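Session 3: Who turns up, and who keeps turning up? Peer reading programs in middle schools

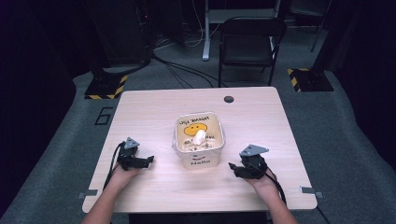 A plastic container with a smiley face and "Hello" written on it, on a light wooden table.

Course leader: Csenge Juhász
Reading for this week: the Graltora evaluation, chapters 2 and 4

Last session dealt with how schools pick students for extra reading help. This one is on attendance. Most programs report how many students signed up. Fewer report how many sessions each student went to, and the two figures can tell very different stories.

The Graltora case

Graltora paired older students with sixth graders for half an hour of reading before class. In its first year 1,574 students enrolled. By January, 623 of them were still attending weekly. The program logged 3,965 paired sessions before the winter break, most of them in the first few weeks.

Points to note:

Start time mattered. Schools that ran sessions at 7:45 lost more students than schools that used the lunch period.

Bus riders dropped out first. The Oláh schools moved their sessions to Friday lunch and kept almost all of their pairs – but they were also the smallest schools in the group, so be careful with the comparison.

Pairs that were split up when a reader was absent often did not get back together.

Measuring it

Dosage means the amount of a program a student receives. Record it per student, per week. A school average hides the students who came once and left. If you only have sign-in sheets, check them against the daily attendance record, as a student who was out sick is a different case from one who stayed in homeroom.

For next time

Bring a one-page attendance plan for a school you know. State who takes the register, where it is kept and what happens after two missed sessions. Chapter 5 is optional – read it if you plan to write your paper on dosage.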